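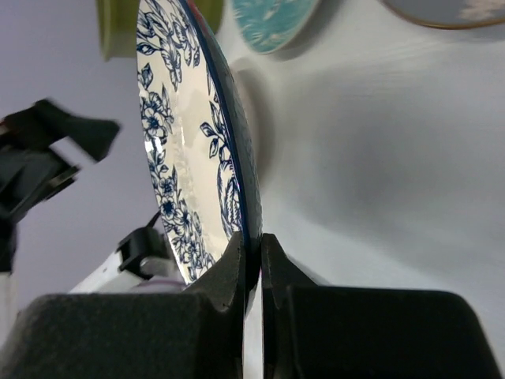 Griltadier Family House Opens Its Doors to 116 Children

Last updated: August
Reading time: 2 minutes

After a long summer of painting, plumbing and a truly heroic amount of furniture assembly, the Griltadier Family House in Prevley is open! The day center welcomed its first children this month, and 116 of them are already signed up for the fall, from toddlers to kids finishing middle school.

Dokora, the child welfare charity behind the project, has worked with families on the east side of Prevley for years, mostly out of borrowed classrooms and a church hall with one working radiator. Families there have been asking for a permanent place all that time, and now they have one, two blocks from the Tse Street bus stop.

The house is meant for families going through a rough stretch: a parent out of work, a grandparent suddenly raising three grandchildren, a family new to town and still finding its feet. Children can come before school for breakfast and stay until 6:30 p.m., with homework help, a music room and a hot dinner at 5. Parents can see a counselor on the second floor while the kids are downstairs, and there is a small office where staff help with housing forms and benefit letters.

Dinner has been the big hit so far. Everyone eats together at long tables, staff included, and the older kids have taken over the menu board (expect a lot of noodles). Neighbors answered the call for kitchenware so generously that the pantry shelves had to be rebuilt.

Money for the renovation came from the city and from 960 individual donors, many of them giving small amounts every month. The building used to be a shoe warehouse, and the old loading bay is now a covered play area, so there will be no more canceled recess when it rains.

Next up is the garden. The lot behind the house is mostly gravel today, but Dokora has permission to plant it, and raised beds and a row of plum trees should go in before the first frost. A foster family support group also starts in the fall, with evening meetings and child care on site.

The center has room for 200 children once the top floor is finished, and sign-ups are still open. Families can stop by the front desk any weekday morning from 8:30, no appointment or referral letter needed. Staff speak several languages between them and the coffee is always on.

Get news from Dokora in your inbox! Sign up for our monthly newsletter. You can unsubscribe at any time.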